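Wumpini Baidoo
Kitchen notes from Trestbridge, in a thread. Mostly the sink and the stretch of counter under the windows.

1/
I've been writing down our water use since January. That month was 1,624 gallons. The next one was 1,547. Same people in the house, same number of showers as far as I know. What changed was how we wash dishes.

2/
The old way was to wash each thing when you were done with it, tap running. One cup, one plate, one more cup an hour later. Now things go in the sink and stay there until there's enough to bother with. Cup, brown dish, pink plate, whatever comes. Dish cloth over the front edge.

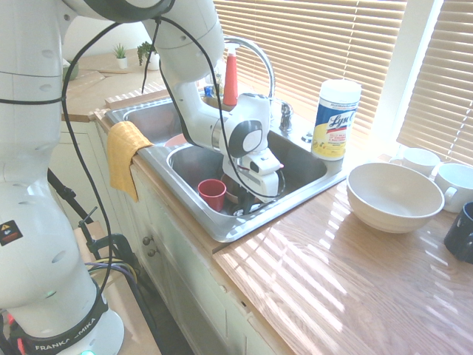

3/
Rules for the waiting dishes: scrape first. Cups stand up, so you can put a little water in them. Knives never go in the sink. They stay on the counter where people can see them.

4/
Soap goes at the back of the sink by the faucet. I had it at the front for a while and kept knocking it over with my elbow.

5/
The cloth. I hang it over the front edge so it's open to the air. If it's balled up in the bottom of the basin it smells by the next morning. It gets swapped for a clean one every evening after the last load and goes in with the towels.

6/
It does drip on the cabinet door when it's hung like that. I wring it out hard and wipe the door when I remember. The finish under the sink at our last place in Grendadville was ruined by exactly this, so I do try to remember.

7/
How I wash with a double sink:
Plug one side, fill it a third of the way, hot water and a squirt of soap.
Cups first, then forks and spoons, then plates, greasy things at the end.
Stack it all soapy in the other side.
Rinse everything in one go.
The tap runs for the fill and the rinse and is off the rest of the time.

8/
A full load took me 58 minutes the first time because I let it pile up for a day and a half, with a roasting pan in there. Don't do that. Twice a day is the right amount for us, after lunch and after supper.

9/
Someone asked if I use the dishwasher. There isn't one. We looked at a small one at Pludby and it would have taken up all the counter next to the sink. I would sooner have the counter.

10/
On the counter, then. I prep there because of the light. The blinds stay down and I tilt the slats. In the morning you get stripes all the way across the wood and it's plenty to cut by. With the blinds all the way up I'm squinting at the onions.

11/
The one trouble with that much sun is food. Butter goes soft, lettuce gives up. Apples are fine for a morning. Anything cut goes straight into a container with the lid on.

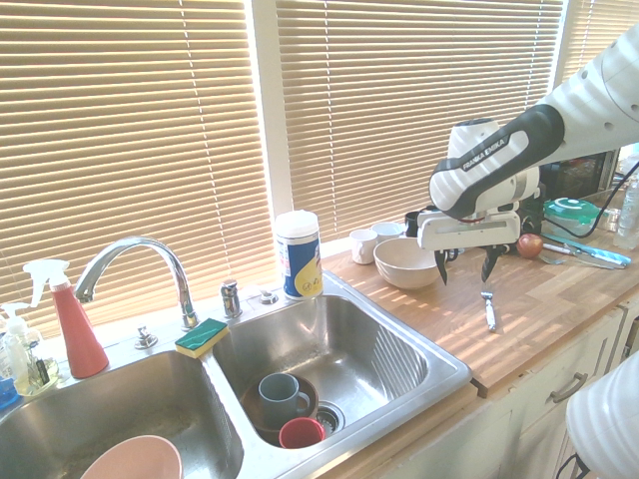 I eat lunch late, so the order is: cut the fruit, close the container, rinse the board, put the container in the fridge. If I skip the last part I find it there at 3 p.m. and it has turned warm and brown. Lemon juice helps with the brown. It doesn't do anything about the warm.

12/
Cups and bowls live toward the wall at the back. I used to keep them in the cabinet overhead, but I was opening that door all day for the same few things. The rest of the dishes are still up there and hardly come down unless we have company.

13/
Cutting board goes at the other end from the sink. It sounds backward, and Kwofie next door told me so. But when I cut close to the sink I splash dishwater on it, and when I rinse lettuce the water ends up under the board and sits. Under a board is the worst place for water on a wood counter. You don't see it until there's a dark patch.

14/
I have 2 of those patches from the first month we lived here. Sanding took one of them most of the way out. The other is deeper and I've decided to leave it until I redo the whole top.

15/
For oiling I use plain mineral oil, the food-safe kind. Clear everything off in the evening, wipe it down, let it dry for an hour, rub the oil in with an old T-shirt, go to bed. In the morning take off whatever is still sitting on the surface. Every few weeks near the sink, less often at the far end.

16/
Sponge sits on the divider between the basins. I tried a little wire holder with suction cups and it fell into the dishwater every few days. The divider works and costs nothing. Squeeze it out before you put it down.

17/
Sponge for dishes, cloth for the counter. If the sponge touches raw chicken juice it's done, I throw it out. Disinfecting wipes are for the faucet handle and the rim of the sink after I've handled meat. I don't use them on the wood. I did at first and it looked dry and chalky afterward.

18/
Question from a reply: does the steel scratch? Yes. Ours has scratches in both basins and I don't mind them. For the water spots I use vinegar on a cloth, leave it a few minutes, rinse, then dry it. Drying is the part that makes it shine. Without that you've just made new water spots.

19/
Another one: why not a dish rack. We have one. It comes out for the after-supper load and gets put away in the morning. Left out all day, it fills up with clean dishes that don't get put away, and then the dirty ones have nowhere to go after washing.

20/
What I haven't solved is drinking bottles. They're too tall to lie flat in the basin with anything else in there, they fall over when you stand them up, and the brush we own doesn't reach the bottom. For now they wait on the counter and get done last, by shaking soapy water around in them.

21/
If anyone has a bottle brush with a long handle that doesn't bend, tell me which one. I've bought two cheap ones and the wire gave out on both, right where it meets the handle.

22/
Meter gets read again at the end of the month. We'll have my sister staying for a week of that, so I expect the number to go back up. I'll add it to this thread either way.

23/
Forgot to say, since a couple of people asked: those are gallons for the whole house, off the meter outside, so laundry and the bathroom are in there too. I can't split out the kitchen. I just know we didn't change anything else that I can think of.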